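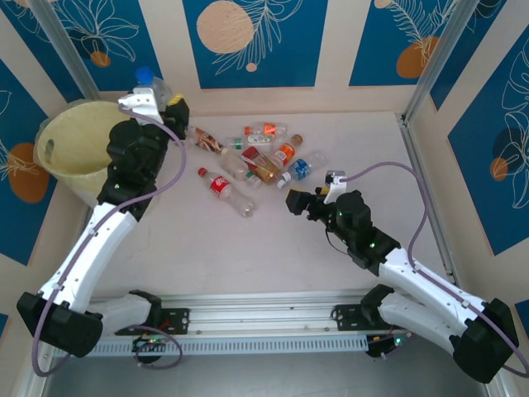
Bottles on the work table, one of them up at the rim of the yellow bin

Sub hums as soon as the telly aerial is plugged in. Do I need better cables?

Posted by Birdie Alcantara, 25 June 2026

Hi all, first time poster and not very technical, so go easy on me! I've got a Bruslow stereo amp (second-hand, early this year, very happy with it) and an Odimitz powered sub in the corner of the lounge. The amp has a three-pin plug and so does the sub. The telly feeds the amp through a pair of ordinary red and white leads, and the sub hangs off the amp's sub output on a single long RCA lead, roughly 3 metres.

Since we moved the telly to the other wall in January there's been a low, steady hum from the sub. It doesn't change with the volume. If I pull the aerial lead out of the back of the telly it stops dead, and when I put it back in the hum comes straight back. Same if the telly is off at the remote.

The fella at the hi-fi shop reckons I need a shielded sub cable, and he had one there for $200. My brother-in-law reckons I should just cut the earth pin off the sub's plug, which sounds dodgy to me -- but he did it on his guitar amp years ago and he's still with us. I've tried a different power board and I've tried turning the sub's plug off and on at the wall. No difference.

Is the cable worth it or am I chasing the wrong thing?

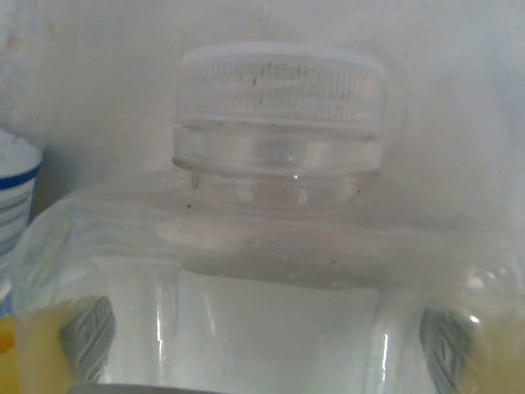 Replies

Uthai Kongkaew

Keep your $200 in your pocket for now. What you've described is a textbook earth loop, and you've already done the best test there is by pulling the aerial out.

The amp and sub are both earthed through their mains plugs. Your aerial coax is very likely earthed somewhere too, at the mast or the distribution amp in the roof. With the aerial in, you've got two paths to earth joined up through the shields of your audio leads, and a bit of 50 Hz current wanders around the circle. The sub is very good at playing 50 Hz, so off it goes. A dearer RCA lead still has a shield connected at both ends, so the loop is still there. You might get a slight drop in level with a heavier shield but I wouldn't put money on it.

And please don't cut the earth pin off. That pin is there so that if something goes wrong inside the sub, the breaker trips and you don't end up touching live metalwork. Your instinct was right. If your brother-in-law's guitar amp is still like that, get him to put a proper plug back on it.

What I'd do is get a galvanic isolator for the aerial lead. It's a little inline thing with an aerial connector on each end, and it goes between the wall socket and the telly. Check it's rated for the digital TV band. If your aerial has a masthead amplifier powered through the coax, the isolator has to go on the telly side of the power injector, otherwise you'll block the DC and lose your picture.

If that doesn't shift it, try running the telly to the amp by optical, assuming your amp has an optical input (some of the older Bruslows don't). Glass or plastic fibre doesn't conduct so the loop is broken there as well.

Sneha Awasthi

had the same hum, mine was the dimmer in the hallway. try turning your lights off

Birdie Benavides

Another Birdie, hello! I think Sneha's was a different thing, because dimmer noise is usually more of a buzz, and yours goes away with the aerial out. Worth a flick of the switch all the same, it's free.

I second what Uthai said about the isolator. We had this exact drama with a sub in our rumpus room, and I'd gone through two new RCA leads and was eyeing off a power conditioner for $1,275 (I know, I know) before a mate lent me an isolator out of his toolbox. Quiet that night and it's still quiet now. Mine did knock the signal strength down a touch on one channel but the picture's fine.

One other thing -- when you moved the telly, did you start using a different aerial socket? Might be worth having a go with the old one on a longer lead, just to see. And if you're in a block of flats with a shared aerial, leave the wall plate itself alone and ring whoever looks after it.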